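Pukia Kitchen Things
@pukiakitchen
02/02/2021

Thread on spatulas and cutting boards, as a few people asked after the last one on pans. Long one, mute if you need to.

1/
I cook most days and I have got through a lot of spatulas. Plenty of them melted at the edge. One lost its head in a pot of porridge. So this is what I look for now when I buy one.

2/
Shape of the blade first. A flat blade with a rounded end goes under an egg or a fishcake and still gets round the bottom of a pan. A dead square end leaves a ring of burnt stuff in the corner every time.

3/
Edge next. Run your thumb along it in the shop. If there's a ridge left from the mould you will see it in every omelette. You can take it off with fine sandpaper but you shouldn't have to on a new one.

4/
Plastic or metal depends on your pans. Mine are mostly non-stick so it's plastic here. I keep one metal one for the cast iron and it lives on a different hook.

5/
Don't leave a plastic one resting in a hot pan. I know everybody does it. The Brutum one I had went wavy along one side in October and it has scraped badly ever since. It's now for stirring paint.

6/
Colour doesn't matter for cooking but it does for finding the thing. I had a black one in a drawer of black handles and spent half my life looking for it. Bright ones get put back in the right place too, at least in this house.

7/
Boards. I changed to a big white one last year. Before that I had 4 small ones from Lecomte which slid about and never had room for an onion and a knife at the same time.

8/
Thick is better than thin. The thin bendy sheets are fine for tipping carrots into a pot but they curl after a few hot washes and then they rock. A thick one stays where you put it. It's a pain to lift into the sink, I'll give you that.

9/
If your board has a slot or a groove cut in it, clean it with an old toothbrush. A cloth goes straight over the top. I do mine when I do the sink - takes a minute.

10/
White shows everything. Beetroot, turmeric, the lot. I leave bicarb paste on overnight and scrub it in the morning. Lemon juice works on beetroot and does nothing at all for turmeric.

11/
Put a damp tea towel under it if it moves. The rubber feet you can buy stick for a fortnight and then collect crumbs.

12/
Size. Measure the worktop before you order. My sister didn't and hers hangs over the front by the width of a hand, so now it only comes out for bread.

13/
Red spatula and the big white board together:

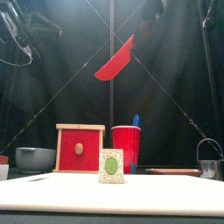

Red spatula, rounded blade. White board along the front, metal pot over on the right.

14/
Where to keep it all. Spatulas hang from a rail by the cooker here, board stands on its long edge behind the bread bin. If it lies flat on a damp worktop it smells after a while, whatever it's made of.

15/
Someone asked about the Skakska set with 6 pieces. I've used it at a friend's. The spatula is good, the ladle is too shallow and I've no idea what the one with the teeth is for. I'd buy the spatula by itself if they sold it that way.

16/
When to replace a board: when the knife marks are deep enough to catch a fingernail and it won't scrub clean any more. You can sand a wooden one back. A plastic one has had it by then, though it will still do as a potting board in the shed.

17/
Pots next time. I want to go through lids in particular, as I own more lids than pots and none of them fit.

309 likes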